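Section 2. Unpacking and First Setup

Welcome to the fun part! Your Galley countertop grain mill is ready to turn whole wheat, rye or spelt into fresh flour, and if you have never baked with flour that was grain five minutes earlier, you are in for a treat. Set aside a good stretch of the morning for this section. It goes quickly, but the first grind is worth lingering over.

Before you begin

You will need a sturdy counter, a dry cotton cloth, a soft brush and two cups of plain white rice for the cleaning grind. Please don't use parboiled or instant rice, which can gum up the stones.

2.1 Unpacking

1. Put the carton on a low table or on the floor and open the top flaps all the way.

2. Lift out the accessory tray first (flour bowl, lid, brush), then the mill itself. Hold the mill by its base with both hands. The hopper is not a handle!

3. Check everything against the packing list. If a part is missing, get in touch with the shop before you run the mill.

4. Keep the carton until you have ground a few batches. If the mill ever has to travel, its own box is the safest way to send it. 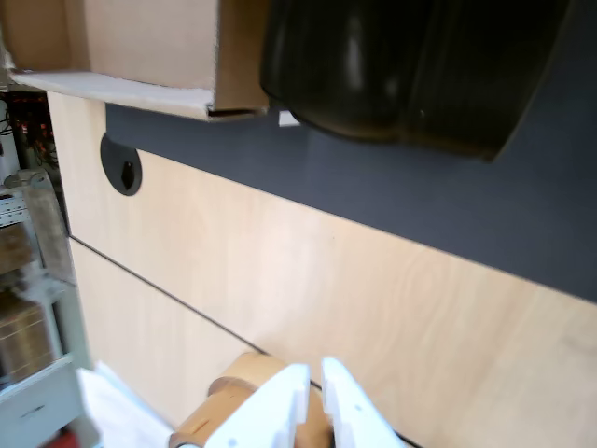
Fig. 2-1. Open cardboard box.

CAUTION: Plastic bags and wrapping can be dangerous to babies and small children. Put them out of reach right away.

2.2 Choosing a spot

5. Pick a level surface with a hand's width of free space behind the mill. The motor draws air in at the back and runs warmer if it is pushed against a wall.

6. Keep it away from the stove and the kettle. Steam creeps into the hopper, and damp grain makes sticky flour.

7. Wipe the counter dry and press down gently on each corner of the mill. If it rocks, turn the matching foot until it stops.

2.3 Setting the stones

The dial on the front has 11 positions, from 1 (very fine, lovely for cakes) to 11 (cracked grain for porridge). Most of our test bakers settle on 3 for everyday bread. Esi Sarpong, who wrote the recipes in Section 6, goes one step coarser for her rye and swears by the extra chew.

8. Turn the dial to 11 with the mill switched off.

9. Plug in the mill and switch it on. You should hear a steady hum.

10. With the motor running, turn the dial slowly toward 1. When you hear a light ticking, the stones are just touching. Turn back one position and stop there. Remember this spot, as it is your personal finest setting.

CAUTION: Never move the dial toward a finer setting when there is grain between the stones and the motor is off. 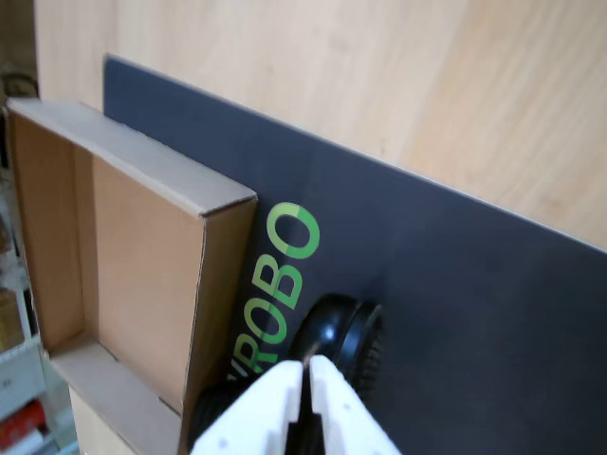

Fig. 2-2. Black round part with a ridged rim, seen close up.

2.4 The cleaning grind

11. Set the dial to 6, place the bowl under the spout and switch on.

12. Pour in the rice a little at a time. It will be loud, and that's fine.

13. Let the mill run until the sound evens out, then switch off, unplug, and throw the rice flour away. Brush out the spout.

Note: A little pale dust around the spout is normal for the first few batches.

Now fill the hopper with your favorite grain and go for it! Fresh flour smells wonderful, a bit nutty and a bit sweet, and it drinks up more water than the store kind, so hold back some flour when you mix your first dough. Storage tips are in Section 3.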